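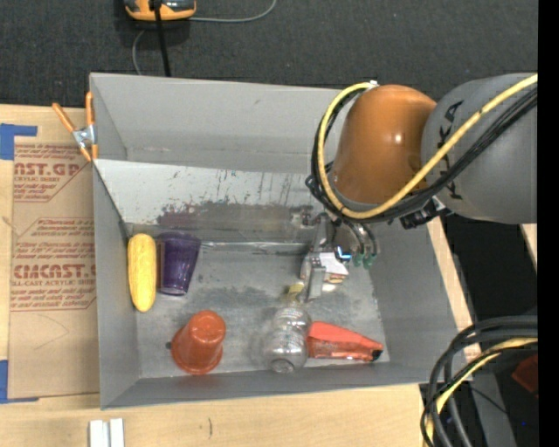 How should mixed small items be sorted out of a shallow metal bin?

Take out the tall and upright pieces first, then the ones that roll, then the flat ones, and clean the bin floor before anything goes back in.

Posted 20/10/2018 – Vatent household notes

The method covers a bin of mixed plastic pieces: cups, play food, bottles and small boxed or desk items. Allow 30 minutes for a bin that has not been emptied in a while.

What you need

A damp cloth and a dry cloth
A stiff hand brush
A sheet of cardboard, larger than the bin
Blue painter's tape
A spring clamp

Step 1. Lay the cardboard next to the bin and tape down the corners. Printed packing cardboard works as well as plain. Use 2 strips at minimum.

Step 2. Clamp the bin by its rim if it slides on the table. Place the clamp at a corner, where it takes up the least working space.

Step 3. Lift out cups that stand with the open end up. Check inside each one. Turn over any cup that sits base up, and look behind it for small parts.

Step 4. Take out bottles lying on their sides. Grip the body, not the cap. Clear bottles are easy to miss against gray metal, so check for them again at the end.

Step 5. Remove play food such as a corn cob. Bumpy surfaces hold dust between the kernels – use the brush, then the damp cloth.

Step 6. Pick up small boxes and anything shaped like a stapler last. Close staplers before storing them.

Step 7. Brush the floor of the bin toward one corner. Wipe dark smudges with the damp cloth, then dry the metal. Scuffs will stay. Sloped sides need a separate pass from top to bottom.

Storage

Keep cups with cups. Nest them only when dry. The Henham divider set fits bins up to 77 cm long; the Londoño set is for deeper ones. Recheck the dividers in March, when the spare parts list is updated.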